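Towels go stiff and won't fold flat, what am I doing wrong?
3 min read

furkico_flat9

Hi all. We moved to Nunville in September and ever since then my towels have come off the line like cardboard. Same powder, same machine, same towels (mostly), but the water out here is a lot harder than what we had before and I'm guessing that's part of it. The real problem is the cupboard. It's one narrow shelf, and when the towels are stiff they won't fold down properly, so the pile slides forward and I get the lot on my head when I open the door.

I've got a mix of ordinary terry bath towels and a few of those waffle ones. Should I be washing them differently? And is there a way of folding that stays put? I've watched a few videos and my favourite colour of the whole experience is beige. They all have a linen room. I have 500 mm of shelf.

Larelmont Lou

Vinegar. Half a cup in the rinse, no softener.

joshi_street_laundry

Lou's right about skipping the softener, it coats the loops and the towel stops soaking anything up. I'd go easy on the vinegar though, every few washes is plenty, and check your machine's manual first as some makers don't like it near the rubber seals.

Use less powder too. I was putting in a heaped scoop for years and most of it was staying in the towels. Now I weigh it (yes, I'm that person) and 69 grams does a full load for me, even with hard water. Yours will depend on the brand, so read the box and start at the low end. Then when they come out of the machine give each one a proper hard shake before it goes on the line, and another when you bring it in. If you've got a dryer, ten minutes on warm at the end works wonders on the stiffness.

As for the folding, do it on a table and not on the bed! A bed is too soft and you never get a straight edge. I do mine on the dining table, one heap at a time.

Pick the towel up by a bit in the middle first and let it drop open, then go hunting for the corners. I find it much quicker than tugging at whichever edge is on top of the heap.
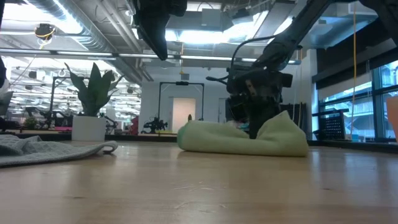
Folding for a narrow shelf

Lay it out and smooth it from the centre with your forearm. Fold it in thirds the long way, then in half, then in half again. Press down on it between folds. Put it on the shelf with the folded edge facing you and the loose edges at the back, and the pile stops creeping forward.

Keep the waffle ones in their own pile. They shrink up more than terry and they're springy, so if you mix them in the whole stack leans. I roll mine and stand them in a basket on the floor of the cupboard.

furkico_flat9

Thank you!! Did the shake and the thirds tonight and the door shuts. Haven't tried the vinegar yet, need to find the manual, which is in a box somewhere.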